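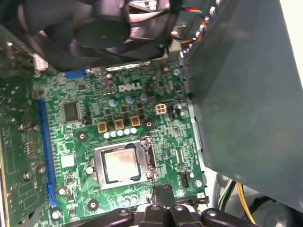 Home | Tickets | Knowledge base | Log out

Ticket 3000: Label printer prints everything twice
Site: Claltbridge warehouse
Status: Closed, for the third time

08:10 Site reports two copies of every shipping label. Asked whether the copy count was set to two. Was told this was insulting.

08:25 Copy count was set to 1. Apologized.

09:40 Reinstalled the driver. Now prints two copies, faster.

10:15 Tullio Cattaneo in the Nustitz office says his printer is fine but he's short of labels. Parked that.

11:30 Cleared the queue. It held 600 jobs, 200 of them the same test page from August. Still doubles.

13:05 Stock system has a "print on save" box and a "print on close" box. Both ticked. Staff save, then close. Unticked the second one.

13:20 Single labels. Closed.

14:00 Reopened. Messina team never presses save and now gets no labels at all. Ticked it again for their login only. Closed.

15:45 Reopened by Tullio. His queue was mapped to the Claltbridge printer. Remapped, printed 5, he counted 5. Closed.

Contact: Wutitz Support Desk, ext. 200 | Back to top
We use cookies to remember your ticket filters. Accept | Settings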